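Teaching the straw task by hand and by remote, quick version

Writing this up between runs so excuse the state of it. This is the recipe we use at Stotside for recording straw-into-cup demos. Assumes your arms are already homed, you can jog them, and your logger works. If your logger doesn't work go fix that first, nothing below will help.

The task: straw goes through the drinking opening of a lidded cup. Straw bends, lid flexes, the hole is small. Good practice task for exactly those reasons.

What you need

- an arm with a parallel gripper, plus a second one if you want help with the cup
- lidded paper cups, a big stack. They wear out
- straws, one brand only, don't mix
- a leader device for the remote part. Ours is the Flilida, anything with a trigger is fine
- a foot pedal for start/stop

Setup

Clear the table. Put the cup where the arm reaches it without going near full stretch. Mark the spot in pencil, then move the cup a little off the mark every demo. Same spot every time and you get a policy that only knows that spot.

Grip force low. We run 80 on our scale, out of 400. Yours will be different so squeeze a few straws and look. If the straw goes flat, too much.

Grab the straw partway up. Too high and the bottom end wags all over the place. Too low and the fingers hit the lid before you're in.

Part 1: by hand

1. Arm into free-drive. Check the payload setting. Wrong payload = arm drifts up or sags while you're trying to aim.
2. Close the gripper on the straw before you start recording. Pickup is a seperate skill, record it separately.
3. Pedal down. Move the wrist with two hands, one behind the joint and one near the tool. Don't push on the fingers.
4. Come in high, stop over the hole, half a breath. Then down.
5. Tip the straw a bit. A slight slant finds the edge of the opening and slides in, dead vertical tends to land on the rim and bow.
6. Once it's in, keep going down slow until you feel the bottom, then back off a hair.
7. Open gripper, retreat sideways, pedal up.

Watch your hands. If you're hand guiding and recording video, your sleeves are in every clip. We replay the joint path afterwards with no person near it and record the cameras on the replay. Takes twice as long. Worth it.

Part 2: by remote

Different feel completly. No force in your palm so you're going on eyes alone. Scale the motion down for the last stretch, we drop to quarter speed above the lid.

1. Sync leader and follower before you enable. Skip it and the follower jumps.
2. Approach at normal scale.
3. Switch scale. Wait for the beep, or whatever yours does.
4. Watch the straw bow. That's your force sensor now. Any curve, back up and try again.
5. Keep the second arm close with its fingers open, out of the path of the first. You only want it if the cup starts to walk.
6. Release, retreat, stop. 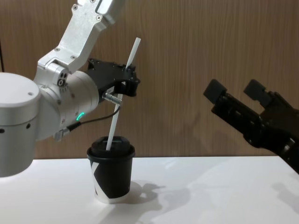
Reiko Katayama says to leave the missed tries in. Her argument, which she made twice and loudly, is that a demo where you hit the rim, back off and go again teaches recovery, and that the spotless ones teach nothing about what to do when it goes wrong. She tags them instead of deleting them. I was deleting mine. Stopped now.

How many

Our set was 327 demos by hand and remote combined. Clustunley build got away with fewer but they never moved the cup. Logger at our end drops frames past 1700 per clip so keep each one short. If you're dawdling, scrap it and start over.

Things that go wrong

- Cup tips: came in too fast, or slant too steep.
- Straw spins in the fingers: worn pads. Swap them.
- Lid pops: pushing down on the rim. Back up sooner.
- Replay doesn't match the recording: somebody bumped the table. Recheck your pencil mark.
- Gripper opens halfway through: trigger noise. Add a deadband.

Training notes will go on the Miyazaki page when I get to it, probably October.

14 comments | 9 shares
Contact | © Stotside | Back to top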